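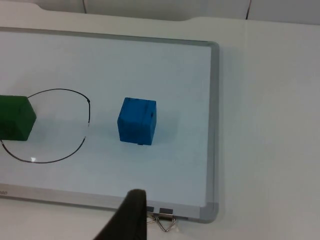

Dellia Bench Board Set – flat board, 4 binder clips, painted cubes

Reading time: 3 min
Print this page | E-mail this page

I put this set together after one too many afternoons arguing with Trí Tiêu over what counts as a fair pick-and-place test. You get a whiteboard to lay flat on your table, clips for the edge, and cubes in blue and green. Pens are your own business – any thin black one will do!

I do get asked how we run it at Wurnetlow, so these are our house rules (borrow them, everyone else has):

– Draw the loop by hand before anyone powers up the arm, and go over any gaps in the line before a scored run.
– Start the cubes outside the loop. If one covers the line, set it up again.
– Ten tries per cube, and write down the misses too.
– Hands off the board while the arm is live. Thoa Hầu is very strict on this and I'm glad of it.
– Keep cable loops up clear of the cubes, and check them again after 3 runs.

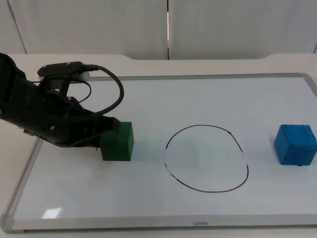
Gripper on the green cube, loop still empty.

Scuffed cubes are fine by me, but stick with the same ones for a whole session. Spare cubes and clips are under Lustlow parts, and Sang Ung answers the post most mornings.

Shares: 67 | Comments: 10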